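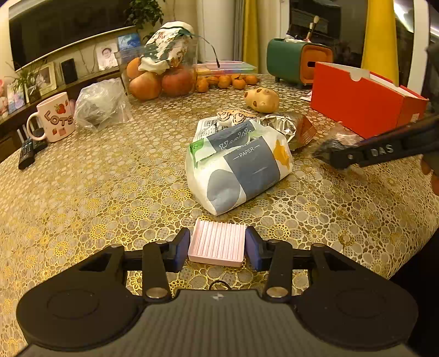 Allamlow op shop to stay open after rent deal

23 February 2020

Good news for those of us who can't walk past a rack of second-hand coats - the Lunde Street op shop is staying put. The landlord has signed a new lease for another 4 years, and the rent is going up by a lot less than anyone at the shop had feared.

I dropped in yesterday to hear it from Jozefína Ondrejka, who has run the place for 13 years and was halfway through pricing a box of jigsaws. She told me she'd already rung a removalist for a quote back before Christmas. "I had the labels for the boxes written out," she said. "Now I've got a whole drawer of labels."

If you missed the earlier story, the old lease was due to run out in May, and the first figure put to the shop would have swallowed most of what it makes. Customers started a petition at the counter (I signed it, so take this report with that in mind) and a few of the neighbouring shops wrote letters as well. Senad Kneževič from the bakery next door reckons half his morning trade is people on their way to or from a rummage. He was very cheerful when I saw him and I came away with a free finger bun.

The landlord, Teodor Haugen, told me over the phone that he'd always wanted to keep the shop there and that the two sides were never as far apart as people thought. The new rent will be looked at again after two years.

There'll be some changes inside. The book room is getting proper shelves at last, and the kitchenware is moving up to the front where the baby clothes are now. Linen and tablecloths will have their own corner, and I'm told there's a fair backlog of lace out the back waiting to be washed and ironed. Prices stay as they are, so paperbacks are still a dollar and most shirts are under 10 dollars.

Donations are open again too, after being paused over the summer while things were up in the air. Clean clothes, books and small household goods are all welcome, but please no mattresses and no electrical stuff. Drop them at the side door during opening hours - anything left out overnight gets rained on and ends up at the tip.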